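Clorkville Community Kitchen and Supper Club
Minutes of the May general meeting

Present: Gemma Ashworth (chair), Ottar Åberg (head chef), Clementina Baptista (front of house), Halvard Berge (purchasing), Mirta Zapata (minutes, again)

Apologies: the fishmonger, who was not invited but sent them anyway

Opened 4:10 pm, after a search for chairs.

1. Previous minutes
Accepted, with one correction. Ottar did not "storm out" in April. He left briskly to check a stock. Mirta has amended the record and kept the original for her own enjoyment.

2. Winter menu
Ottar tabled the draft menu, which ran to four pages and included a foreword. Gemma asked that the foreword be dropped. Ottar agreed to drop half of it.
Discussion of the lamb shoulder took up most of the hour. Clementina said diners like it but can't finish it, and she is tired of hunting for takeaway containers. Portion to come down by 30 grams. Ottar wished his dissent noted. Noted.
The beetroot thing stays. It still needs a name that diners can say aloud to another adult.

3. Suppliers
Halvard has quotes from Burneo and Fagerlund for dry goods. Burneo is cheaper on flour and rice, while Fagerlund delivers to the door instead of to what its driver considers to be the door. Moved (Halvard) that we go with Fagerlund for a 3 month trial. Seconded (Clementina). Carried.
Halvard also reported that the olive oil bill has reached almost $400 for the month. All eyes went to Ottar, whose eyes went to the ceiling.
ACTION: Halvard to put a measuring jug next to the oil. Ottar to use it.

4. Bookings
The Sender system continues to confirm tables by text and then, an hour later, to confirm them a second time in a more worried tone. Clementina has written to their help desk and received an automatic reply, twice.
ACTION: Clementina to ring them during business hours, once she has found out which hours those are.

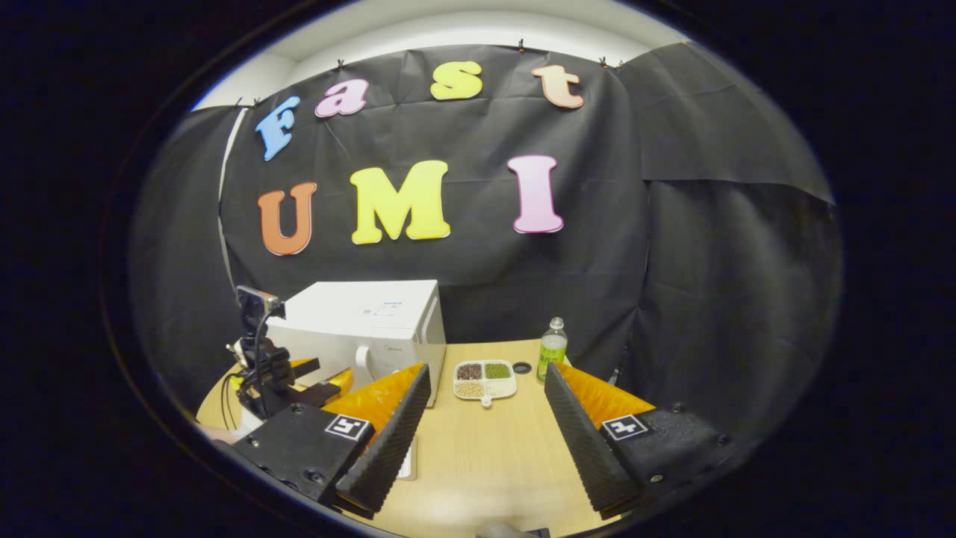

5. Kitchen matters
The left-hand oven is running hot. Ottar has adjusted to it and would prefer that it not be fixed. Gemma would prefer that it were. Repairer to be booked before the long weekend.
Knives are to be returned to the rack at close - the rack, Halvard, and not the drawer with the tea towels.

6. Other business
Mirta asked if someone else might like to take the minutes in June. There was a lengthy silence, during which the fridge could be heard. Held over.
Gemma thanked everyone for their patience on the matter of the lamb.

Closed 5:50 pm. Leftover beetroot thing was offered to all present. Most of it went home with Ottar.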